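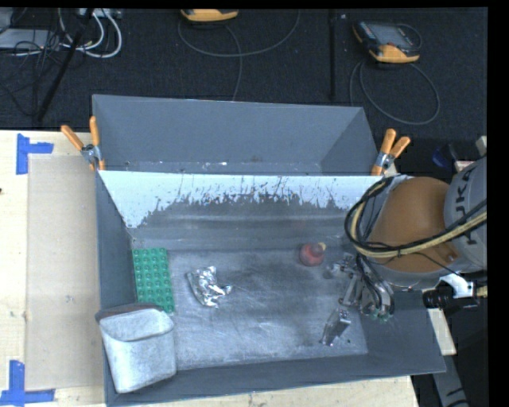 附件1:前箱内部。后壁上部的浅色层,与下面深灰部分的交界处不齐。

工单编号:219
产品:Gatgate 灰色大箱(两只,同批购入)
提交方:Ibarra 玩具借还室
受理:Rullia 售后支持
类别:内壁表面脱落/清洁
优先级:普通
状态:已解决(换箱)

【问题描述】提交方,上午 9:10

两只箱子前后放在浅色木桌上,用来放还回来还没分拣的玩具和零碎。靠前那只的后壁有问题:斜面上半截是偏蓝的白色,往下变成深灰,中间的分界线是毛的,一块一块缺口,沿线还有竖着的短黑划痕和小黑点。左边角上浅色往下多伸一截。箱底磨得也厉害,中间和偏右的地方划痕、擦痕和深色斑都有。

想问三件事。
一、浅色那层是本来就有的涂层,还是后来沾上的东西?
二、如果是涂层,会不会继续掉,掉下来的碎屑会不会混到玩具里?
三、能不能清掉,用什么清?

附件里箱中的东西:绿色积木底板、揉皱的银色箔纸、红色圆玩具(带一小截黄色尖头)、一件细窄的银色金属小件,左前角还有一只灰白色深盒。金属小件右边有一个很小的黑点,放大看也分不出是什么。

【回复 1】Rullia 支持,上午 10:25

已收到。单凭照片我们不能判断浅色部分是涂层还是附着物,两种情况的处理办法不一样,请先补充下面的信息:

1. 箱子用了多久,平时用什么擦。
2. 有没有装过带漆、带胶、带粉的东西。
3. 后面那只箱子的内壁有没有同样的现象。
4. 用指甲沿缺口轻推,浅色边缘会不会翘起来。只推一小处就可以。

另外,左前角的深盒不是 Gatgate 的配件,请确认来源。从照片上看,盒口后面有一道较深的边,灰里带红褐,想知道是盒子自己的还是箱壁上的。如果是箱壁上的,请单独拍一张。

在查清之前,建议先把前箱腾空,东西换到别的容器里。

【补充】提交方,上午 11:40

1. 从一月用到现在。平时用湿布擦,每次收完一批玩具后用 75% 酒精再擦一遍。有一段时间换过 Jumness 的喷雾清洁剂,喷完没有过水,直接晾干。
2. 带漆的没有。带胶的有,贴纸册和胶棒都放过。
3. 后面那只有几道浅划痕,没有掉层。后面那只主要放绒布类的东西,没有喷过 Jumness,也很少用酒精。
4. 推了,右侧一处能推起来,掉下来的是薄片,干的,能捏碎。左角那一块推不动。

深盒是以前做手工留下来的,用来收小零件,外面蹭得很花。拿出来看了,红褐色在盒子上,在盒口外沿,湿纸巾擦下来一点,剩下的擦不掉。箱壁对应的位置没有红褐色。

前箱已经腾空。

【回复 2】Rullia 支持,下午 1:15

谢谢,信息够用了。

能推起来、能捏碎的那部分,我们倾向于判断是清洁剂残留一层层干在壁上,再加上胶和灰。后箱没有喷过,也没有这个现象,和这个判断对得上。推不动的左角部分暂时不下结论。

请按下面的顺序做一遍,每步做完记一下结果。

步骤 A:空箱倒置,轻拍箱底外侧,把松的碎屑拍到一张深色纸上,看颜色和量。
步骤 B:温水加少量洗洁精,湿布敷在后壁分界线上,静置 23 分钟。不要用钢丝球,不要用刀片。
步骤 C:用软毛刷沿水平方向刷。箱壁原来就有横向的灰色纹路,顺着刷看不出新的痕。
步骤 D:清水冲两遍,擦干,侧光下看。
步骤 E:取一段透明胶带贴在分界线上,压实,揭下,看胶面上有没有薄片。左角、中间、右侧各贴一次。

酒精和 Jumness 喷雾在处理期间都先停用。

【执行记录】提交方,下午 2:50

A:碎屑不多,大部分是灰白色薄片,夹着几粒黑的。黑的用手捻不开,有点像细砂,应该是鞋底或者户外玩具带进来的。附件里那个小黑点是不是同一种东西,没法对,腾箱的时候没留意。
B:照做。敷的时候布往下滑,后来用两只夹子夹在箱沿上才稳住。布揭下来有灰白色的印。
C:右侧和中间刷掉不少,水变浑。左角刷不动。
D:擦干以后,右侧的浅色退上去一截,露出来的深灰和下面接得上,摸着平。中间还有缺口。竖着的短黑划痕还在,摸得出来,是真的划伤。
E:右侧胶带干净。中间有少量薄片。左角胶带干净,但是侧光看边缘有一点点台阶。

箱底也顺手刷了。深色斑淡了一些,浅色划痕没变化。

【回复 3】Rullia 支持,下午 3:30

右侧可以认为处理好了。中间再做一次 B 和 C,敷的时间不用加长,换一块干净的布。

左角请不要再刷。胶带揭不下来,又有台阶,不排除是箱子本身的表层。请拍一张左角近照,侧光,旁边放一把尺子。

【执行记录】提交方,下午 4:45

中间第二次做完,胶带仍然带下来薄片,比第一次少。近照已传(附件2)。

补一个情况:擦干以后在中间偏左的位置看到一条细缝,浅色层在缝的两边高度不一样,右边低。之前被灰盖住了,没看出来。

【回复 4】Rullia 支持,次日上午 9:20

附件2已转给产品组。回复如下:

Gatgate 这一批的内壁上部有出厂表层。左角保留的是这层,中间是表层和残留物混在一起,所以清到后面仍然有薄片下来。表层松动可能与清洁剂长期不过水有关,也可能是分拣时硬物反复磕碰,两个原因现在分不开,我们不再追究。

处理意见:
前箱停止用于放玩具,给予更换。
后箱可以继续用,同样改为清水擦洗。
旧箱不用寄回。如果要留着装别的,请避开会入口的物品。

关于箱里原来的东西,建议如下。

绿色积木底板:用软刷刷圆钉之间的缝,薄片容易卡在那里。清水冲,竖着晾。
红色圆玩具:湿布擦,黄色尖头和红色交接的地方单独擦一下。没有看到实物材质说明,先不要泡水。
银色箔纸:褶里会夹碎屑,没有用途就扔掉。
银色金属小件:擦干净单独收,不要再散放在箱底。窄头的金属件在箱里滑动会划底面和斜壁。
灰白色深盒:红褐色部分擦不掉,我们无法确认是什么。建议不要再放进新箱,以免染到箱壁。

【反馈】提交方,次日上午 11:05

底板刷过,缝里刷出三片。红玩具擦过,没掉色。箔纸扔了。金属小件放进带盖的小罐,罐子贴了标签。深盒移到水池下面放抹布。

问一下,新箱到之前,绒布类的能不能和积木混放在后箱?地方不够。

【回复 5】Rullia 支持,次日上午 11:30

可以混放,中间加一块隔板或者把绒布类装袋。碎屑粘在绒布上不好清,所以积木请先冲洗再进箱。

新箱已安排,预计 4 天到。到货后请先检查内壁四面和箱底,有划伤请当天反馈。

【到货记录】提交方,下午 3:10

新箱收到。四面看过,后壁浅色和深灰的交界是一条直线,没有缺口。底面无划痕。箱沿有一处包装胶带的胶印,温水擦掉了。

新箱放在桌上原来的位置,后箱没动。箱底铺了一张可以拿出来洗的垫子,是自己裁的,四个角剪圆,不然会翘。硬的东西先放垫子上。

借还室内部的擦洗办法改成下面这样,贴在桌边:
收完一批,先倒碎屑,再用清水湿布擦,再用干布擦。
有胶印的,用温水敷,敷到软了再擦。
Jumness 喷雾只擦桌面,不进箱。
酒精只擦玩具,擦完晾干再放回。
金属小件一律进带盖小罐。

旧箱留下了,装备用的门垫和伸缩杆。

【回复 6】Rullia 支持,下午 3:40

收到。垫子没有问题,注意不要用带背胶的,揭的时候会带伤底面。

本单转为已解决。同一只箱子再出现掉层,可以直接在本单下回复,不用重新填信息。

【追加】提交方,三周后,上午 10:00

新箱复查一次。后壁右侧、中间、左角各贴一次胶带,三处都干净。箱底因为有垫子,没有新划痕。垫子靠右前的位置有一点压痕,翻面用了。

后箱也贴了,左壁有一处带下来一点灰,擦过再贴就没有了,应该是浮灰。

没有别的问题,可以关单。

【系统】工单 219 已关闭。

联系 Rullia 售后支持 | © Rullia 版权所有 | 返回顶部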